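The Kenness Tea

My gran left me three things: a tin of foreign coins, a bad knee, and the job of taking tea to Gonzalo Herrero.

I'd better explain the last one. Gonzalo lived above the old Ammann bakery, up 40 steps (I know because he charged my gran a biscuit for every time she complained about them), and the pair of them had been having tea at 4 in the afternoon since before I could walk. It was always Kenness tea, loose, from the shop by the bridge. When she died in February I thought, well, someone should tell him. So I went up with a packet of the stuff in my coat pocket and he opened the door and said, "You're late," and put the kettle on.

That was that, really. I was in for life!

He was a dreadful host. He had two good cups and gave me the chipped one. He talked mostly about Wundano, where he'd spent a few years as a young man fixing lorries, and where, according to him, the mangoes were better, the rain was better and even the dogs had better manners. I asked him once why he'd ever left and he got up to look for the sugar, which was right in front of him.

I told Ha-neul about it on the bus home. She and I shared a flat then, and she was good at other people's business.

"There was a girl," she said.

"There wasn't a girl. He likes lorries."

"There's always a girl. Ask him about the letters."

"What letters?"

"I don't know, do I? But I bet you there are letters."

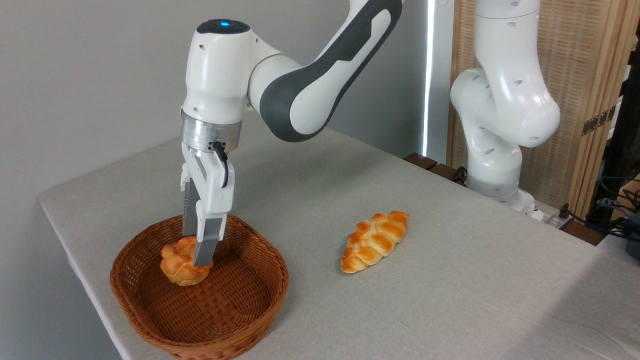

The basket on its grey cloth.

Well, there were letters. I found them in the spring, when he'd gone down with his chest and sent me to the cupboard for a blanket. They were in a biscuit tin, tied up with brown string, and the top one was in my gran's handwriting. I'd have known those loopy g's anywhere. I stood there with the blanket over my arm like a waiter, and I could hear him coughing in the next room, and I put the lid back on.

I didn't say a word, which if you knew me you'd find hard to believe. I took him his blanket. I made the tea too strong and he drank it anyway.

"You've been in the tin," he said, after a bit.

"I haven't read them."

"No. She said you wouldn't." He turned his cup round on the saucer. "I came back for her, you know. Got off the boat at Hakach with 5 pounds and a terrible hat. And she met me on the quay and told me she was getting married on the Saturday after Easter, to your grandad."

"Oh, Gonzalo."

"He was a nice man. I wanted him to be awful, and he lent me his bicycle."

I asked if he'd been angry. He thought about it for so long that I finished my cup and poured another. Then he said he'd been angry for one whole winter, and the next year she turned up at his door with a packet of tea, out of breath and moaning about the stairs, and he'd found he couldn't keep it going with her sitting there.

It was getting dark by then and I should have gone for my bus. I washed up instead. When I came back in he'd got the other good cup down off the shelf, the one with the blue rim, and he was wiping the dust out of it with his sleeve.

"Same time tomorrow," he said. "And bring biscuits."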